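Small thread about our rented room in Stuncombe, because some of you asked how it goes with the furnishing.

1/ The curtains are up since January 2018. I wanted grey. My wife wanted yellow. You will see who has won. I must say that in the evening I like them very much.

2/ The dark table came with the room. It is heavy, it has a gold trim along the front and it shows every fingerprint. I polish it on Sunday and by Monday we put everything on it again.

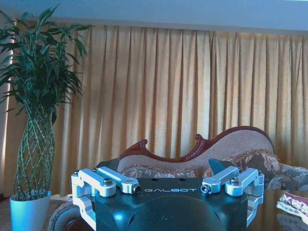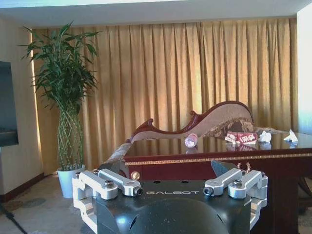
The yellow curtains, and in the second one the table with the bottle, the red box and two tissues still on it.

3/ For the polish I use only a soft cloth and very little wax. My neighbour recommended furniture spray, but it left grey marks on my old shelf, so I am careful.

4/ Next is a lamp. If somebody sells one near Stuncombe before February, please write to me. It can be old, only the cable must be good.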